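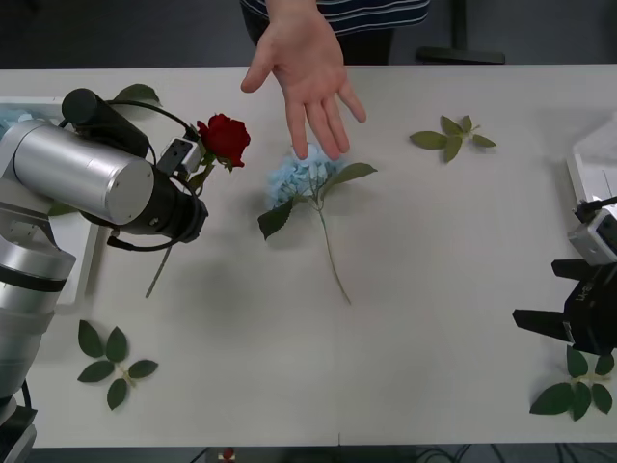
花でつかみ比べ！ HiltutenとBrirkell、グリッパー2種を触ってみた
11月 土曜の夜に更新 文・作業台日記

前から比べたかったグリッパーの2機種、やっと並べて使えました！ 左の銀色のアームに付けた白とグレーの小さいのがHiltuten、右の黒い指のほうがBrirkellです。つかむ相手は造花でも積み木でもよかったんですけど、せっかくなのでバラとアジサイにしてみました。細い茎って、箱やボトルよりずっと性格が出るんですよね。

まずHiltuten。赤いバラの花のすぐ脇をくわえさせてみたら、思ったより手加減が上手で驚きました。把持力は75段階で、私の好みはかなり下のほう（最初は強すぎて茎を一本だめにしました、ごめん）。不満はケーブルです。手首のまわりでくるっと輪になるので、大きくひねる動きのときはちょっとドキドキします。クリップくらい同梱してほしい！

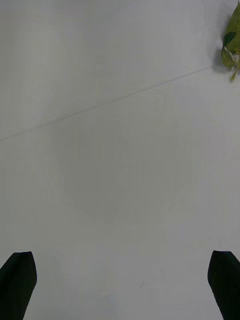

手首カメラで見るBrirkellの指

Brirkellは手首カメラとセットで試しました。指を全開にすると、先っぽが画面の下の両角にちょこんと入るだけ。真ん中が広く空くので、葉っぱが一枚右上の隅に入ってきただけでもすぐ気づけます。これは気持ちいい。つや消しの黒だから白い台の上で輪郭がはっきり出るのも助かります。

ただ、白い台だと影がもやっと出ます。台の折りじわみたいな薄い線も拾うので、葉の検出をしきい値だけで済ませたい人は照明を工夫したほうがいいかも。私は明るさの設定をいじって、おおよそ751回つかませたあたりでやっと納得しました。長かった……。 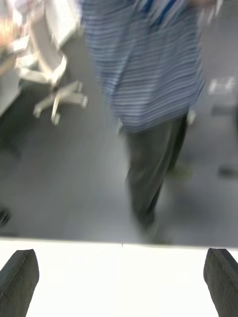
カメラのブレ、ここは正直に減点

で、弱点。ブレます！ 指はわりとくっきりしているのに、台の向こうの人も椅子も斜めに流れてしまって、シャツのしましまがかろうじてわかる程度。靴なんてもう床と一体化してます。手元専用と割り切れば困らないけど、人の動きも一緒に見たいなら固定カメラを別に用意するのがおすすめです。

制御ソフトは両方ともViを使いました。左右のアームを一画面で切り替えられて楽ちん。ログが1527行を超えたあたりからスクロールが重くなるのだけ、次の版で直ってるといいなあ。

どっちを買うかと聞かれたら、花や葉物が相手なら私はHiltuten。いろんな大きさの物を片っ端からつかむならBrirkellかな。交換用の指はPrasbyの通販で3568円でした。送料別なのでまとめ買いがいいですよ。

最近の記事
・Viの初期設定でつまずいたところメモ
・Prasbyの交換指、硬いのと柔らかいの
・アームのケーブルまとめ、結局どれがいい？
・白い作業台の照明を見直す

お問い合わせ ｜ © 作業台日記 ｜ ページの先頭へ戻る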